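Push the star to the heart, take 436

So I've been back at the pushing project since April, and my shoulders know all about it. The plan hasn't changed. I steer the arm by hand from the other side of the bench, somebody types out what I'm doing in everyday words, and the pair of them (the movement and the sentence) get saved together as one example. We finished Wednesday on 436 of them, which felt enormous until Quyên Đoàn reminded me what we'd told Jasbridge we would hand over.

My favourite part is the wording. Iqra Bangash writes "nudge the red star toward the yellow heart" and I write "shove the star left a bit", and we've decided to keep both, because people really do talk both ways! What we don't keep is anything where I changed my mind halfway through a push. I threw out a whole batch of 40 for that, grumbling, with a cold tea beside me.

Colour names turned out to be easy. Directions were a pain. Is "up" away from me or toward the ceiling? We settled on away, wrote it on the whiteboard, and I still got it wrong for 2 sessions and had to relabel the lot after dinner.

The round ones are my nemesis, by the way. Give me a cube any day. 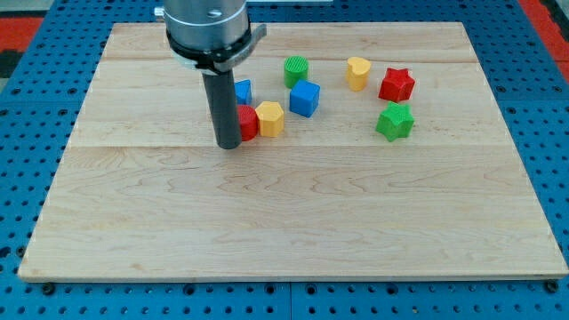
Do you need to be a good driver to collect this stuff?

Patience helps a lot more than skill. Slow, ordinary pushes are fine, and a small miss followed by a correction is worth keeping, so long as the sentence still matches what you were trying to do.

Next up is longer instructions, two pushes in a row with an "and then" in the middle. Iqra has already started a list.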